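Furine Small Goods Packing Set

README, maintained by Intan Jugah
Last changed 12th September

Overview

The Furine set covers the packing of small personal goods into an open cardboard box in a lived-in bedroom. The goods are bath and grooming items, small textiles, and packets. The set holds 104 sessions, split into 4 parts by room. Each part has its own folder and its own item list. File names follow the pattern room, session, take.

Contents of each folder

items.txt: one line per item, with a short name, a material class and a size class.
sessions.txt: start state, end state and packing order for every session.
notes.txt: free text from the person who set up the room.

Containers

All sessions use one corrugated box per room, open at the top. Box interiors are not neutral. A printed red base is common in the Tandotbridge rooms, and its white lettering and shapes can be mistaken for flat items. Labelers were told to treat print as part of the container. Where a flat item lies across print, the item outline takes priority.
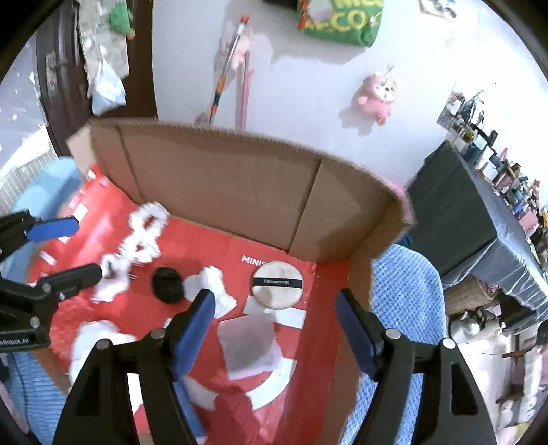
Does a flat packet on the box floor get its own item line?

Every loose packet or sheet gets its own line, even when its contents are unknown. Use material class "film" for anything translucent and leave the content field blank.

Item classes

soft: mesh poufs, sponges, crocheted pieces, folded fabric
rigid: discs, lids, tins, jars
film: packets, sleeves, thin sheets
loose: cotton, tissue, cord

Soft items change outline when held or pressed. The size class is taken from the item at rest and is not revised during a session. A hanging loop or cord that is attached to an item belongs to that item. Detached cord is classed as loose.

Room state

Rooms were used as found. Shelves, tables and wall hooks keep their ordinary contents, and only goods on the packing surface or in the box are listed in items.txt. The surface is usually a bed or floor covering. Knitted covers catch on mesh and cotton, so small shifts of the cover between takes are expected. Zahira Govindasamy keeps the list of surface types.
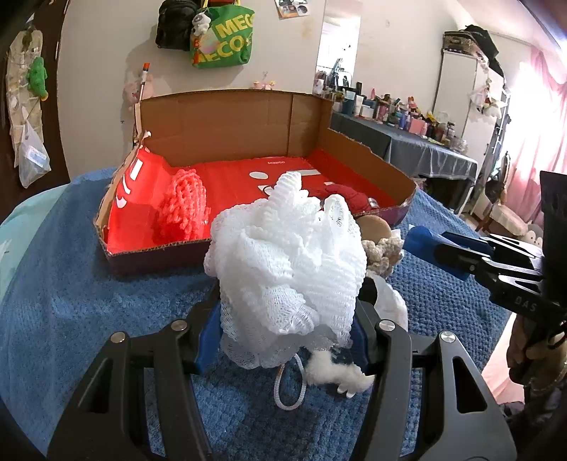 Mesh pouf (soft), with sponges and the open box on a knitted blanket.

Known issues

Sponges of similar color are swapped in the item lists of some early Liem sessions.
Tissue and cotton share one code in files made before May. Later files use separate codes.
Lids stored without their jars are listed as rigid with no parent item.

Corrections

Send corrections to Herman Krishnan with the room, session and line number. Item lines are limited to 2000 characters. Changes to the class list go through Yoga Sumampouw and are recorded in the Culodari change log.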